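Call for participants: handing over and taking hold

Langlois Studio in Curkberg is looking for people who would like to spend a couple of hours passing things to each other, and then talk with us about how it felt.

We study the small everyday business of giving something to somebody. Think of a mug, a set of keys, a soft toy, a folded sweater. People do it all day long and hardly ever look at it! When do you open your hand? Do you wait with your palm up, or do you reach in and take the thing? And who lets go first? We have been collecting sessions on these questions since June and we love watching how different people are (some are so gentle with a stuffed toy you'd think it was asleep).

You don't need any experience, and you don't need to be good with your hands. Left-handers are very welcome, and so are people with stiff or sore fingers, as long as you're comfortable holding something light. You should be 18 or older and able to follow spoken directions in English.

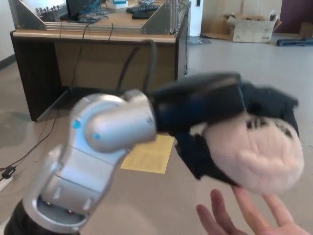
A session lasts two hours with a break in the middle. You'll do part of it sitting and part of it standing, and you can ask for a chair at any point. Please wear sleeves you can push up to the elbow, and leave rings and bracelets at home if you can. We record hands and forearms on video, plus your voice during the talk at the end. Faces are kept out of the recordings.

We have 39 places left. You'll get a $40 gift card at the end of your visit, even if you decide to stop early, and we'll pay your bus fare if you bring the ticket.

Eugénie Pons runs the daytime sessions and Lertchai Petchrat runs the evening ones. Both of them are happy to show you the room first if you'd like a look before signing up. We're on the second floor of the Arine building, and there is an elevator by the side entrance.

To sign up, call or stop by the front desk and ask for Theano Christodoulou. Tell her which times of day suit you, which hand you write with, and whether there's anything you'd prefer not to touch (wool, latex, fake fur and so on). Sign-up closes on Thursday, November 17, 2022. Friends and couples can book back-to-back sessions, so bring somebody along!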